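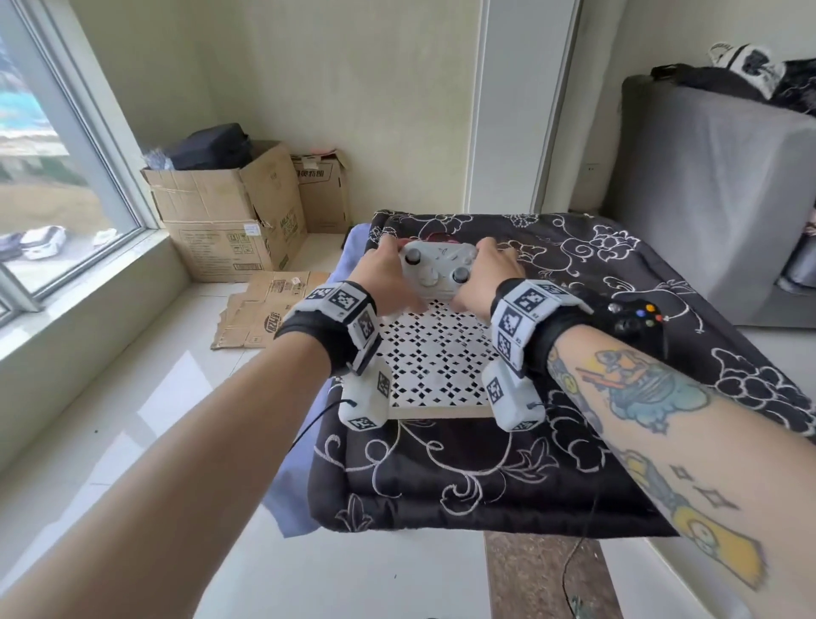 White game controller held in both hands.

Humer Community Center, Activity Room Meeting
3/29/18
Minutes taken by Florian Zwahlen

Minutes of the February meeting were read. One correction: the Fellier quote was for the storage cabinet only and did not include the shelves. Approved as corrected.

Budget
The activity room account stands at $1487. Of that, $1000 is set aside for the new floor and can't be used for anything else. The electric bill for the room was $58, up a little from last month. No questions.

Game evenings
Attendance has held up through March. Parents asked if the evenings could end half an hour earlier on school nights. After some talk it was agreed to try this for two months and look at it again. The sign-in sheet needs a column for a phone number, as the desk could not reach one family when their son felt sick. Florian will redo the sheet.

There was a longer discussion about bringing games from home. Some wanted a list of approved titles. Others thought a list would be out of date as soon as it was printed. Motion to go by the age rating on the box, with the desk having the last word. Passed, two against.

Floor
Nistus came to measure and says the work can be done in three days if the room is cleared first. The tile by the sink is lifting and will be done at the same time. They want a decision on color before they order. Gray was preferred over tan. The door to the hallway may need to be trimmed once the new floor is in, and that is not in their price. Florian will ask what it would add.

Storage cabinet
Fellier can deliver any time after the floor is finished. Order held until then. The old cabinet is free to anyone who will haul it off.

Other business
The back window still does not lock. This was raised last month as well. A new latch will be bought out of the general account.

Request to borrow the folding tables for a family party was approved, to be returned the next morning.

Next meeting will be set when Nistus gives a start date. Adjourned 8:40 p.m.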